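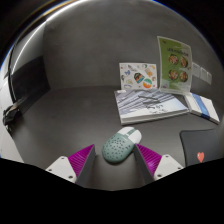 Chapter 4
The Things Under Your Hand

I wrote most of this book at a desk in Clestham, and for years I couldn't have told you what my own mouse looked like. I'd held it every working day! That bothered me enough to make a chapter of it.

We'll spend the next 20 pages on small desk objects - mice, staplers, tape dispensers - and on how their makers use shape and colour to tell your hand where to go. You won't need any special kit, just a table and something ordinary to put on it.

Let's start with a mouse, as I do with my first-years at Stusville every Monday. Before you read on, shut your eyes and try to draw yours from memory (most of my students get the outline and then stop dead).

Now look at how colour splits this one up.

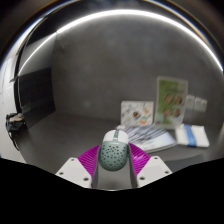 Fig. 4.1 A mouse with a speckled green shell, a white button area and a narrow green strip between the buttons.

The palm gets one colour and the fingers get another, and the strip borrows from the shell so the two halves still feel related. Margit Söderlund calls this "joining up", and I've pinched the phrase for section 4.2. Keep your drawing handy, you'll want it for Exercise 14.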